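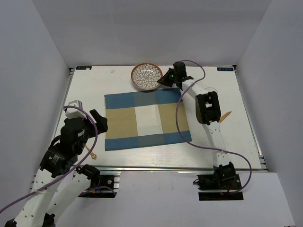 테이블 위쪽의 꽃무늬 접시와 체크무늬 냅킨

Trarance 상차림 모음 README

안녕하세요! 접시랑 냅킨을 이리저리 맞춰 보는 사진 모음에 오신 걸 환영해요. 원래는 제 컴퓨터 폴더 하나에 뒤죽박죽 쌓아 두던 건데, 나중에 저도 못 찾겠더라고요. 그래서 이름 붙이고, 나누고, 설명도 좀 적어서 올립니다. 읽기 싫으신 분은 폴더 구조 부분만 보고 내려가셔도 돼요.

무엇이 들어 있나

주제는 딱 1인분 상차림이에요. 접시 하나, 천 냅킨 하나, 그리고 둘을 어디에 어떻게 놓느냐. 수저나 컵은 이번 판에는 따로 분류하지 않았어요. 넣기 시작하면 끝이 없어서요(수저받침까지 가면 정말 큰일 납니다).

접시는 모두 9종, 냅킨은 8종이에요. 모든 조합을 다 해 본 건 아니고, 제 눈에 어울리거나 아니면 아주 안 어울려서 재미있는 것 위주로 16세트를 골랐어요. 취향이 많이 들어간 모음이라는 점은 미리 말씀드릴게요.

맨 위 사진의 접시는 제가 이 모음에서 제일 좋아하는 접시예요. 주황빛 도는 갈색 테두리에 안쪽은 흰 바탕이고, 꽃잎인지 잎사귀인지 모를 무늬가 가운데서부터 빽빽하게 퍼져 나가요. 무늬 선이 짙은 청회색이라 파란 냅킨하고 붙여 놓으면 색이 서로 이어지는 느낌이 들어요. 이 접시는 파일 이름에서 Hutapea라고 부릅니다. 뜻은 없고 그냥 제가 붙인 별명이에요.

냅킨 쪽은 Stinitz라고 불러요. 파란 띠가 가장자리를 두르고, 가운데는 흰색, 그 양옆은 베이지색이에요. 처음에는 파란색만 보고 골랐는데 지금은 베이지 부분이 더 마음에 들어요. 이 베이지가 없었으면 접시 테두리 색이 혼자 떠 보였을 것 같거든요.

폴더 구조

폴더는 4개예요.

plates: 접시별 기록. 별명, 테두리 색, 안쪽 무늬, 메모.
napkins: 냅킨별 기록. 색 배열과 접는 법.
settings: 접시와 냅킨을 같이 놓은 세트. 대부분의 분들이 찾으시는 건 여기 있어요.
scraps: 어디에도 못 넣은 것들. 제목 그대로 자투리예요.

파일 이름은 접시 별명, 냅킨 별명, 배치 이름 순서로 붙였어요. 예를 들면 hutapea_stinitz_top 이런 식이에요. 전부 소문자로 통일했는데 scraps 안에는 대문자가 섞여 있을 수 있어요. 고치다가 지쳤습니다.

배치 이름 읽는 법

top은 접시가 냅킨 위쪽에 있고 냅킨은 접어서 가운데에 펴 놓은 배치예요. 접시가 냅킨 윗변에 살짝 걸치는 정도까지는 top으로 칩니다. 첫머리 사진이 딱 그 경우예요.

center는 접시를 냅킨 한가운데에 올린 배치. 냅킨이 매트 역할을 하니까 테두리 무늬가 예쁜 천에 잘 맞아요. 대신 가운데 무늬는 다 가려집니다. Stinitz는 그래서 center로 놓으면 좀 아까워요. 가운데 흰 네모가 접시 밑으로 사라져 버리니까요!

left는 냅킨이 접시 왼쪽에 있는 배치예요. 제일 얌전하고 제일 흔해요. 손님상에는 결국 이걸 쓰게 되더라고요.

under는 냅킨이 접시 밑에서 앞으로 늘어지는 배치인데, 식탁 모서리가 필요해서 세트 수가 적어요.

top이랑 center 사이가 애매한 것도 있어요. 접시가 냅킨을 절반 가까이 덮으면 center로 넣었는데, 기준을 자로 잰 건 아니라서 보시는 분에 따라 의견이 다를 수 있습니다.

냅킨 접기 메모

체크나 색면 무늬 천은 접는 선을 무늬 선에 맞추는 게 거의 전부예요. 어긋나면 바로 티가 나요. 저는 먼저 바깥 띠를 네 변에 다 보이게 잡고, 그다음에 안쪽을 손바닥으로 쓸어서 폅니다. 다림질은 하면 좋고, 안 할 거면 접은 채로 두꺼운 책 밑에 하룻밤 두세요. 꽤 괜찮아져요.

놓을 때는 식탁 변하고 나란히. 일부러 비스듬히 놓는 것도 해 봤는데 네모난 무늬에서는 그냥 삐뚤어 보였어요. 민무늬 천이면 또 얘기가 다릅니다.

색 이름에 대해서

색 이름은 제가 눈으로 보고 적은 거예요. 하늘색, 강철빛 파랑, 청회색 이런 식으로요. Stinitz의 위아래 띠는 밝은 하늘색과 더 진한 파랑이 번갈아 나오는데, 기록에는 그냥 파랑 계열로 묶어 놓은 칸도 있고 따로 쓴 칸도 있어요. 통일해야 하는데 아직 못 했습니다. 색으로 검색하실 분은 파랑이랑 하늘을 둘 다 넣어 보세요.

주황과 갈색도 비슷한 문제가 있어요. Hutapea 테두리를 처음엔 갈색이라고 적었다가 나중에 주황갈색으로 바꿨는데, 예전 메모에는 갈색이 남아 있어요. 같은 접시 맞습니다.

이런 데 쓰시면 좋아요

식탁 차릴 때 참고하셔도 되고, 수업 자료나 블로그 글에 넣으셔도 돼요. 색 조합 연습하시는 분께도 괜찮을 것 같아요. 다만 정식 상차림 예법을 찾으신다면 여기 말고 책을 보시는 게 나아요. 저는 예법보다 색이 궁금해서 시작한 사람이라, 예법으로 따지면 틀린 배치가 분명히 있을 거예요.

그릇의 제조사나 가격 정보도 없어요. 물어보시는 분이 계신데 저도 모르는 게 많아요. 대부분 Dundville 벼룩시장에서 하나씩 주워 온 것들이라서요.

바뀐 점

July 판에서 left 세트가 늘었고, settings 안의 중복 파일을 지웠어요. 접시 별명 하나를 바꿨는데 옛 이름으로 된 파일도 당분간 남겨 둘게요.

아직 못 한 일

색 이름 통일(위에 적은 그거요).
under 배치 더 채우기.
둥근 냅킨도 넣을지 말지 결정하기. 접는 법을 제가 아직 잘 몰라요.
scraps 청소. 언젠가는.

사용 조건

출처에 Trarance 상차림 모음이라고만 적어 주시면 자유롭게 쓰셔도 됩니다. 고쳐 쓰셔도 되고요. 잘못 적힌 배치 이름이나 색을 발견하시면 이슈로 남겨 주세요. 답이 좀 느릴 수 있지만 다 읽어요. 혹시 Hutapea에 더 잘 어울리는 냅킨을 알고 계시면 그것도 꼭 알려 주세요!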